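Ticket 613
Subject: Right hand loses grip on flat items after controller swap
Opened by: Natalie Cropper
Assigned to: Joanne Hartley
Site: Clurkmont bench
Status: Open, workaround in place
Priority: Normal (was High)

Opened, Natalie

Swapped the right hand over to the Bramow controller this morning, same hand, same arm, same cable run. Pick is fine. Hold is not. Fingers close on a flat thing, look solid, then somewhere in the hold the index and middle ease off and the thing slides down toward the palm. No fault in the log. No alarm. Status page says GRIP OK the whole time, which is great.

Old Grirnorano controller never did this. Slow and noisy, yes, but it held.

Need to know by end of July which one we order for Greenwood so please look soon.

Firmware on Bramow is whatever it shipped with. Didn't touch it. Wrist offsets copied over from old config by hand, could be a typo in there, I was rushing.

Joanne, 9:40

Read it. Couple questions.

Does it happen arm down as well as arm up, or only raised?
Is hold mode set to position or force?
Any chance the temperature limit is kicking in?

Natalie, 9:55

Only raised so far. Didn't try down for long.
Hold mode: position I think. Will check.
Temp: no idea where that is on the new menu.

Natalie, 10:20

Ok checked. Hold mode is position. Temp reading is under Motors > Detail, three clicks deep. Fingers are reading normal at start, didn't watch it through a whole hold.

Arm down, same object, held the full test and no slip. So it's pose related or cable related. Leaning cable.

Joanne, 10:35

Pose could still be the wrist offset. If the wrist thinks it's level and it isn't, the grip planner picks the wrong finger split and you get two fingers doing nothing. Compare the numbers line by line against the old file please, don't eyeball it.

Also reseat the finger connector. Then run the long hold, arm raised, and write down when it lets go.

Natalie, 11:30

Offsets compared. Found one wrong. Wrist pitch, I had dropped the minus sign. Fixed, rebooted, reran.

Better but not gone. Before the fix it let go at 18 seconds. After the fix 67. Test is supposed to pass at 2 minutes so still a fail, just a slower one.

Connector reseated, no change on a repeat run. Pulled the cable gently by hand during a hold and nothing happend either, so maybe not the cable after all.
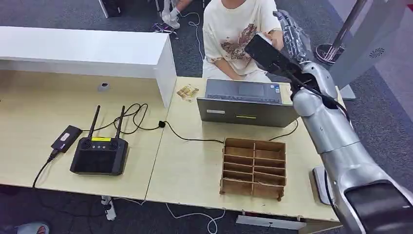 Next thing was the force mode. Set hold to force, left the limit on default, reran arm raised. Held to the end. Ran it again, held again. Third run I bumped the speed on the approach and it still held.

Downside, force mode on the Bramow is loud. Constant little whine from the fingers. Also it squeezes harder than I'd like on default, wouldn't give it anything with a soft screen. Limit can come down but the slider is coarse, one notch down and it slips again on the approach.

Joanne, 11:50

Good. So two separate things:

1. Missing minus on wrist pitch. Closed.
2. Position hold lets go over time on the raised pose. Not closed.

For 2 my guess is that the controller drops finger current after a while in position hold to keep the motors cool. The old one doesn't do that, or does it much later. There should be a hold current setting somewhere. Look for "idle" or "standby", vendors love calling it something else.

Natalie, 12:15

Found it. It's called Rest Level, under Power, not under Motors. Default is low. Raised it a step and went back to position hold.

Passed. Arm raised, full 2 minutes, no movement I could see. Quiet too.

Going to lunch, will do repeats after.

Natalie, 2:10

Repeats. Position hold, Rest Level up one, arm raised:
run 1 pass
run 2 pass
run 3 slipped a bit right at the end, did not drop
run 4 pass

Finger temps up a little by run 4, still in the normal band. Let it sit before going again.

Put the Grirnorano back on for one set so we have both from the same day. All passes, slower close, and it hunts a bit when the wrist turns over. I'd forgotten how bad the hunting is tbh.

Comparison so far:

Close speed: Bramow, easily
Hold, out of the box: Grirnorano
Hold, after settings: close to even, Bramow had the one slip
Noise: Bramow in position, Grirnorano in force (Bramow whine is worse)
Menus: neither
Config import: neither reads the other's file, so everything is by hand, see minus sign above

Joanne, 2:30

Run 3 bothers me. Please don't close this yet. Can you do a set with Rest Level up two, and watch the temps the whole way instead of start and end? If it stays in the band we make that the Greenwood default.

And put the offsets in a shared file so we don't retype them for every unit. I'll write something to convert them, should be short.

Natalie, 2:35

Will do the level two set once the fingers have cooled. Offsets file is in the bench folder now, with the minus.

Workaround for anyone using the right hand meanwhile: position hold, Rest Level up one, keep raised holds under a minute. Don't use force mode on anything you care about.

Status changed: High to Normal
Linked: Greenwood controller order
Waiting on: level two runs (Natalie), convert script (Joanne)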